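Zalstead Shared Laundry Room Users' Group
Minutes of the meeting held on 23rd July in the ground floor meeting room

Present: eight members of the users' group, and the representative of the building management (Siketti).
Apologies: two members.
The minutes were taken by the secretary.

1. Minutes of the previous meeting

The minutes were read and accepted with one correction. In item 4 the words "the second dryer" should be "the first dryer". The second dryer has no fault.

2. Detergent for the shared room

The group discussed again which detergent should be bought for the shared shelf. At the last meeting it was agreed to stay with bottles and to stop buying the powder from Mustidero, because the powder becomes hard in the box when the room is humid. Several members repeated that they prefer the orange bottles with the clear cap. The cap is easy to see through, and a person can find the bottle quickly on the shelf.
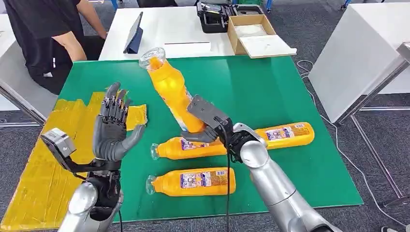 The supplier, Xaba, has sent a new price. If the group orders for the whole period until December, the price for one bottle is lower, but the bottles must be paid in advance. One member asked if it is possible to return bottles which are not opened. The secretary will ask this in writing. Another member said that we should not store a large quantity, because the cupboard under the window is already full with the old cleaning cloths and the spare hoses. It was answered that the cloths can be thrown away, and nobody was against this.

Decision: the order will be 30 bottles. A second order can be made later if it is necessary. The amount reserved for detergent is 1,000 for the year and it must not be exceeded without a new decision.

3. Labels and dosing

A member reported that the text on the label is too small for her, and that her mother, who also uses the room, cannot read it even with glasses. The group agreed that a larger card with the dosing should be hanging over each machine. There was a long discussion about what the card should say. Some members use a full cap for every wash and others use much less. The management representative reminded the group that too much detergent leaves a film in the drawer, and that the drawers were cleaned by a technician in the spring at the cost of the group.

Decision: the card will give the dose for a small load and for a full load, in large letters. The draft will be sent to all members before printing. The secretary asks that comments are sent by e-mail and not written on the draft in the laundry room, as it happened with the parking notice.

4. How the bottles are kept

Twice in the last period there was detergent on the floor near the shelf. It is not known from which bottle it came. It was proposed to keep all bottles standing, with the cap closed, and to put a tray under them. One member has put her own bottle on its side for many years, to use the last part of it, and she does not have any problem with this. It was agreed that she can continue at home, but in the shared room the bottles must be standing.
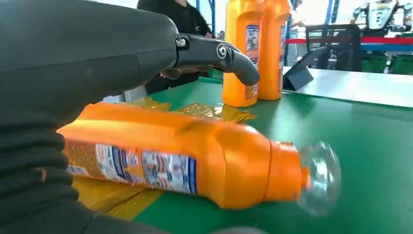

Item 4: one bottle lying on its side, two standing behind it.

The tray should have a high edge. The management has offered a metal tray from the storage of the other building, but it has to be measured first. If it is too long for the shelf, a plastic one will be bought.

Decision: bottles to be kept standing. Members who find a bottle open should close it.

5. Empty bottles

Empty bottles are left on top of the dryers. The group asks all users to rinse them and to bring them to the recycling point behind the bicycle room. The cap can stay on the bottle. The proposal to collect the empty bottles in a bag in the laundry room was put to the vote and was not accepted (3 in favor, 5 against).

6. Other matters

The light over the sink is still flickering. The management will send the electrician again.

The booking list for the machines has no more free pages. A new list will be printed with the same columns as before, but with more space for the apartment number.

One member asked for 2 more laundry lines in the drying room. This was moved to the next meeting, as the plan of the room was not available.

7. Next meeting

The next meeting will be in December. The exact day will be announced on the board by the entrance. Members who wish to add an item should tell the secretary before the announcement is printed.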